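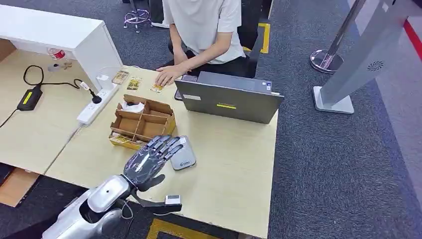 Buy the one that's easiest to fix, was the first thing a customer ever told us, and we have been turning that remark over ever since. It came by phone from a packing shop in Toledo, back when Verkent was a single rented room and a borrowed workbench, and the caller had already spent more than they wanted to on a hand that did beautifully in the sales video and then sat in a drawer waiting for a finger joint. We wrote it on the wall. It's still there, a bit faded, next to the coat hooks.

About Verkent

We try out robot hands, grippers, arms and the controllers that run them, and we write down what we find for people who have to choose one. That's really the whole business. We don't build hands and we don't sell them, and we don't take a cut from anybody who does, so if you call and ask us which gripper to buy you'll get a long answer with a lot of questions in it (sorry in advance!) and no brochure.

Our shop is in Skemcombe, on the ground floor, with a loading door that sticks in August. There are 9 of us, and between us we've worked in packaging, machine repair, school teaching, software and, in one case, a bakery, which has turned out to be a fine background for anyone who needs to judge how hard to squeeze something.

How we test

Every hand that comes in gets mounted on the same arm where the wrist plate allows it, and it works at an ordinary table. We're fond of ordinary things. A computer mouse is a lovely test object, smooth and low and rounded, and a five-fingered hand coming down on it from above has to decide what to do with its thumb. Flat cards and packets are harder than they look, and a simple two-jaw gripper will often need a table edge to get hold of one. Cardboard boxes with dividers tell us whether a hand can let go of something neatly in a tight space, and letting go is half the job.

A full trial runs to 500 grasps per object, and a long-wear trial goes to 3,000, with a stop in between to check the tendons, the screws and the cabling. We keep 2 people on every trial, one at the controls and one keeping notes, and they swap after lunch so that both of them have an opinion by the end of the day. The opinions go into the report too. Numbers tell you how often a hand dropped the packet, but it helps to hear that the setup menu was confusing, or that the wrist was heavy enough to make the arm slow down.

The Bridora list

Most of our customers know us through Bridora, our running comparison of hands and grippers. It started as a shared spreadsheet and grew from there. Each entry gives the trial results, the controller we used, the time it took to get from the crate to a first good grasp, and what we had to replace along the way. When a maker sends us a newer version we test it again and leave the old results up beside the new ones.

Come and see us

Visitors are very welcome, and so are your own awkward parts. Bring a handful of whatever your line has trouble with and we'll put it on the table and try a couple of grippers on it while you have a coffee. Please write a few days ahead so we can have the right hand mounted, and use the side entrance, the one with the green bell.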